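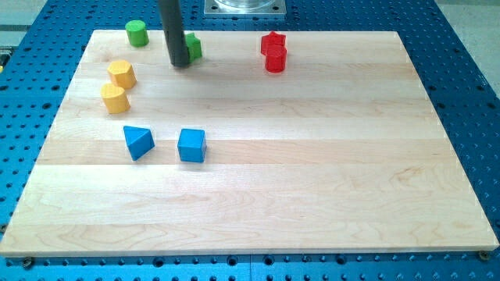

## 7. Block demonstration for visitors

This section covers setting up and running the tabletop block demonstration on open days at the Zadcombe site. It assumes that the arm has been commissioned and that the operator has completed the Rorkell start-up procedure in section 4.

### 7.1 Preparing the board

1. Place the wooden board on the perforated table and align it with the marks recorded at commissioning.
2. Check the board at all corners. It must not rock when pressed by hand.
3. Wipe the surface with a dry cloth. Do not use polish. A polished surface lets blocks slide past their target and the run will end early.
4. Set out the eight blocks in color groups, two of each color:
 - green: cylinder and star
 - yellow: hexagon and rounded block
 - blue: triangle and cube
 - red: star and cylinder
5. Leave one side of the board clear. Blocks are pushed into this space during the second half of the run.

**Note:** The two blocks in a group may sit close together or with a short gap between them. Exact spacing is not critical, but every block must rest flat on the board.

**Note:** Two shapes occur in more than one color. When a visitor calls out a target, ask for color and shape together. "Star" alone will be rejected by the Org console as ambiguous.

### 7.2 Starting the run

1. Confirm that all visitors are behind the floor line.
2. Release the emergency stop and wait for the status lamp to turn steady green.
3. On the console, open **Demo > Blocks** and select program 16 (sorting) or program 17 (visitor requests).
4. Press **Home**. The arm moves to its start position with the tip held just above the board.
5. Check the gap under the tip. If the tip touches the wood, stop and repeat the height calibration in section 5.
6. Press **Run**.

**CAUTION:** Do not reach over the board while the status lamp is green, even if the arm is standing still. In program 17 the arm pauses between requests and will move again without a tone.

### 7.3 Recovering a block

A block pushed too near the edge is outside the working area and the arm will not follow it.

1. Press **Hold**. Wait for the amber lamp.
2. Pick up the block and return it to its color group.
3. Step back behind the line and press **Resume**.

If a block falls to the floor, inspect it before reuse. Replace any block with a chipped edge. Spares are ordered from the Cluditcombe store by color and shape.

### 7.4 Closing down

1. Press **End**, then **Park**.
2. Engage the emergency stop.
3. Enter the number of completed moves in the demonstration log. The tip cover is changed every 1,000 moves — check the running total before the next session, not during it.
4. Return the blocks to their tray. The board stays on the table.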